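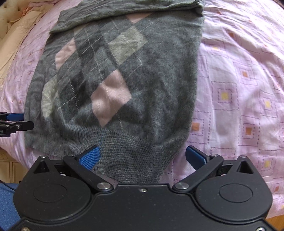
Sweaters should be folded and laid flat, never hung. A hanger pulls the weight of the knit down through the shoulders, and after a season the sleeves are longer than they were and there are two bumps where the hanger ended. A bed is the best place to do the folding, being wide and at a good height. Lay the sweater out and smooth it from the middle toward the edges. Plain knits can be lined up by the side seams, but a patterned one gives you more help. On a gray argyle with large diamonds, like the one on the pink and lilac sheet, the thin dashed lines crossing the pattern show you at once if the body has been pulled out of shape. Ease it back with flat hands before you fold.

Folding

Button or zip anything that closes. Turn the sweater face down, bring one side in by a quarter of the width, and lay the sleeve straight down along the body. Do the same on the other side. Then fold up from the hem, in half for a deep shelf or in thirds for a drawer. Keep the ribbed hem flat when you make the first fold. Ribbing that gets bunched under the stack dries and sets that way, and it takes steam to get it out.

Thick cable knits do better in half. Thirds make a fat roll that will not sit level.

Pilling

Pills come from rubbing, so look under the arms, along the sides and wherever a bag strap sits. They are easier to take off before the sweater goes away than in the fall when you want to wear it. Use a sweater comb or a battery shaver on a flat surface, with the knit held lightly taut by your other hand. Work in one direction. Do not press. I have put one hole in a good cardigan by pressing – it was over a seam, where the fabric stands up higher than you expect.

A dry disposable razor works on tight knits. I would not use one on anything loose or hairy.

Before storing

Wash everything, even if it was worn once. Moths go for sweat and food marks first. Let it dry for a full day longer than seems needed, flat on a towel, and turn it over halfway through.

Use a cotton bag or a lidded box. I bought 4 zip bags from Clultport a few years back and the zippers have held up, though the clear panel on one has yellowed. Plastic bins are fine if the contents are fully dry. Put the heaviest sweaters on the bottom and stop at 10 to a bin, fewer if they are chunky. Cedar blocks need a light sanding each year or they do nothing.

Taking them out

I open the bins in September and leave the sweaters out overnight with the window open. Fold lines drop out by themselves in most wool. If they don't, hold a steamer a few inches off and let the steam do it. Cotton and acrylic are slower and may want a second pass.

Updated 3/11/21: added the note on cedar blocks. The page on storing blankets still has the old advice and will be changed next.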